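Troden Desk Finish Kit: Long-Term Review

Reviewed by Châu Lưu
Posted Thu 16 January

The Troden kit is a two-part hardwax oil sold for interior furniture. It ships as a 500 ml can of oil, a 50 ml bottle of hardener, three white pads, a graduated mixing cup and a pair of gloves. Troden positions it for desks and counters, where a surface sees forearms, coffee and cleaning spray every day. I have used it on two desktops and a shelf since August and recorded what it did.

For comparison I had most of a can of Iker single-part oil left over from an earlier job, and a quart of Hedico water-based polyurethane. All three went on sample boards cut from the same plank, sanded in the same session to the same grit. The boards stayed on a windowsill for 90 days before any of the wear tests were run.
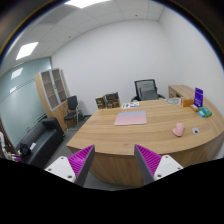 Surface preparation decides most of the result with any hardwax oil, and Troden's instruction sheet is too brief on this point. It says to sand to 120 or 150 and remove dust. On a small flat board that is enough. A large office desk is harder, partly for access and partly for shape. A broad top with rounded edges and a corner that comes to a point, like the light-brown desk here, gives you several places where a sanding disc will cut faster than it does on the flat, and a matching vertical panel at the front means the color has to agree across two planes that catch light differently. Do edges and corners by hand with a cork block. Vacuum, wipe with a barely damp cloth, let the top dry fully, and knock down the raised grain with a worn piece of the final grit. The sheet does not mention raised grain at all. If you skip this step the finish will feel like a cat's tongue the first time someone wipes it down.

Mixing is ten to one by volume. The cup is marked for 50, 100 and 200 ml batches, and the marks are accurate when checked against a lab cylinder. The hardener is thin and pours too quickly from the bottle; a dropper insert would cost very little. Pot life is stated as four hours. At 68 degrees my first batch was noticeably thicker at three and unusable shortly after four.

Application is the best part of the kit. Pour a small amount, spread it with a white pad until the surface is evenly wet, wait ten minutes, and remove everything that has not been absorbed. Work in areas you can reach without leaning. On the larger of my two desktops I used 683 square inches per section, which was simply the top divided by the number of pads I had ready, and this proved comfortable. Lap marks were not visible in any lighting I tried. The Iker oil needed a second coat to reach the same sheen, and the Hedico needed three, with sanding between each.

One caution on rags: lay them flat outdoors or submerge them in water. Oil-soaked cloth can self-heat, and the warning on the can is printed in very small type on the back.

Cure and early use

Troden gives 24 hours to light use and seven days to full cure. The first figure is fair. The second is optimistic below 65 degrees, where I would wait ten. On day seven a ceramic mug left on the shelf overnight pulled a faint ring. On day twelve the same mug left nothing.

Wear is where desks differ from tables. Meals move around a table, but at a desk the same few square inches are rubbed in the same direction for years, by a wrist and by whatever sits under the hand.

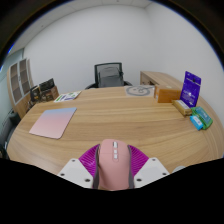 To approximate this I built a small weighted sled with hard plastic skates and ran it back and forth over each sample board. After 1,585 passes the Troden board had a slight polish along the track, visible only at a low angle. The Iker board had a clear shiny stripe. The Hedico board showed almost no polish but had two fine scratches that reached through the top coat, probably from grit under the skate.

The repair results reverse that order. The Troden track disappeared after a light scuff with a maroon pad and a teaspoon of mixed oil, and the patch could not be found a week later. The Iker repaired nearly as well. The scratched Hedico board would have needed the whole face sanded and recoated, and I did not go further with it.

Liquids

Water, black coffee, red wine and 70 percent isopropyl alcohol were each left on the boards for one hour under a watch glass. Water and coffee left no mark on any board. Wine left a light pink shadow on the Iker. Alcohol dulled the Troden slightly and softened the Hedico enough to take a fingerprint, which recovered overnight. Anyone who cleans a shared desk with alcohol wipes should expect to re-oil the busy areas once a year.

Color

The natural version is not colorless. It warms pale wood by about the amount a coat of water would, and it stays there. Troden also sells a "raw" version with a little white pigment, which Tiruwork Degefa tested on birch in her shop and found blotchy near end grain. My own trial on maple was even, so I would make a sample before committing.

Cost and coverage

One can covered both desktops and the shelf with perhaps a fifth left over. Iker is cheaper per can but needs twice the coats. Refills of Troden oil are sold without the hardener, and the hardener is sold only in the 50 ml size, so check the quantities before ordering. Gashaw, the distributor I bought from, had the oil in stock but took two weeks to find the bottle.

Faults, in order of annoyance: the can lid deforms the first time it is opened and does not reseal well, the gloves come in one size, and the instruction sheet omits both grain raising and temperature. I decanted the leftover oil into a glass jar filled to the neck – it was still clear and pourable when I last opened it.

Recommended for desks. For a kitchen counter beside a sink I would still use the Hedico and accept the harder repair.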